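Our visit to the Billano open day
Report by Leonie Bright

I went with Tanko Nwankwo and Huia Grimshaw from my project group. We got there early, so we had time for coffee and the long safety talk (goggles on, bags in the lockers, no leaning on the rail).

The folding demo was the part I wanted for our project. Ghassan Sfeir ran it and let us ask pretty much anything. He told us the team had logged almost 3000 practice folds since January, and that thick folds still give them more trouble than flat ones – the grip has to open wider, and then it can miss the lower layer.
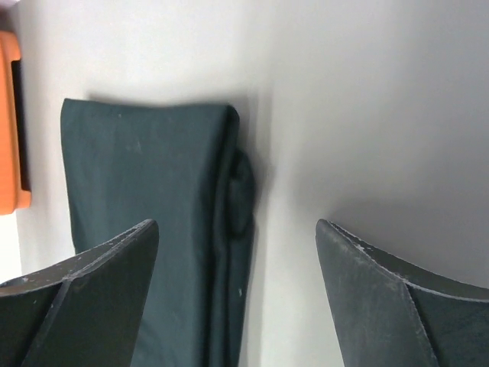 Fig. 1. Gripper open over the folded teal cloth, with the thicker rolled fold on the right.

I asked what happens when it grabs only one layer. Ghassan said they just start that fold over! Tanko wanted to know about worn fingertips, and I wrote down that scuffs matter less than he expected.

For our own build at Lallcombe we're going to try wider fingers first. Huia is drawing them up now, and I still have to ask Vaughan about the motor.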